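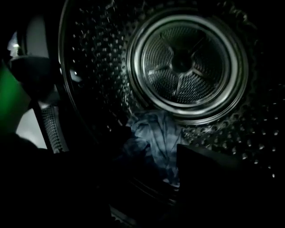 Can a machine empty the dryer for you yet?

Partly. A robot arm can pull most things out of a drum if you set the job up kindly, but it will leave the odd sock behind and it can't fold well enough to save you any time. Getting it to empty a drum at all is great fun, though, and you can try it at home or in a workshop over a weekend.

What follows is how we do it on the Jenby bench. We use a Jenby arm with a Masson two-finger gripper, but any arm that can reach the back of the drum will do.

Before you start

Switch the appliance off at the wall and prop the door fully open. Let the drum cool. Pick 10 items of mixed size, with a couple of towels among them, and leave the bras and anything with long straps for another day (they wind themselves round everything!).

Step 1. Sort out the light

Polished steel throws glare all over the place, and a depth camera hates it. Put a soft lamp to one side of the door. Straight down the middle is the worst spot you can choose.

Step 2. Teach the way in

Guide the arm through the opening by hand, slowly, and save the path. Keep the wrist clear of the door seal. We lost 2 fingertips to ours before we padded them.

Step 3. Start with one crumpled thing

Put a single towel or T-shirt at the bottom, near the back, and practise on that. Aim for the highest fold, close gently, lift a little, then pull. A heap is much easier to grip than something lying flat against the wall.

Step 4. Build up to a full load

Add items one at a time. In our last run, nearly 33 minutes went on a load I could have cleared in one armful, but it got there! If two things come out together, let them.

Step 5. Check for leftovers

Turn the drum a quarter by hand and have the arm look again. Small dark items against dark steel are the ones it misses. Give it 6 tries at most, then fish the last one out yourself.

What about folding?

The Cimeo folding routine copes with flat towels if you lay them out first. Shirts come out as a sort of parcel. We have a Briten table with a raised edge on order for January and I can't wait to see if it helps with sleeves.

Last updated August 2024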